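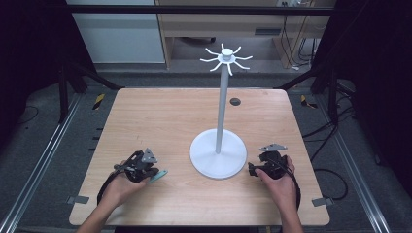

Hakim Liem reckons any pair of hand-held grippers will do the job if the table under them stays put, and that the rest is salesmanship. I went in agreeing with half of that. After 14 sessions on the Erkis table station I agree with rather more.

The maker sells it as a complete cell for two-handed work. You get the table, the black frame, a pair of aluminium rails and two grippers on cables. Alturach, who supplied ours, promised it would be ready in an afternoon. It took us 5 days, most of them spent getting the table square to the frame.

The brackets at the front corners are the best part. Tighten them a little at a time, left then right, and check the table again before you trust it. The manual says to do them up fully in one go. Ours crept every time we did that.

The grippers are fine. I wouldn't go further. The grip is comfortable enough, but the blue finger pads are a consumable and Erkis prices them like jewellery. We've been through nine. Wipe them at the start of each session and bin them once the surface goes shiny. The grey plates on top need a look too – a knock you'd hardly notice can leave one sitting at a different angle, and then you are setting up again.

Cables are my main complaint. They hang off your wrists while you work and the spare length ends up looped on the carpet. No clips, no reel, no mention of it in the manual. Dremix sell a set of ties that would help, at a price I'm not prepared to pay for ties.

For a test piece we use a white mug tree with eight hooks. It has a round flat base and a thin pole, so careless handling shows up quickly. The makers' own foam blocks flatter the kit.

Support replied to my question about the brackets after about 34 hours with a link to the page I'd already quoted. The older Chin station is plainer and I'd still look at one first.

Three stars, and one of those is for the brackets.

Related reviews
Chin bench station: a second look
Dremix cable ties on test
Replacement finger pads compared

We use cookies to remember your settings. Accept or manage your choices.

Contact us | Copyright, all rights reserved | Back to top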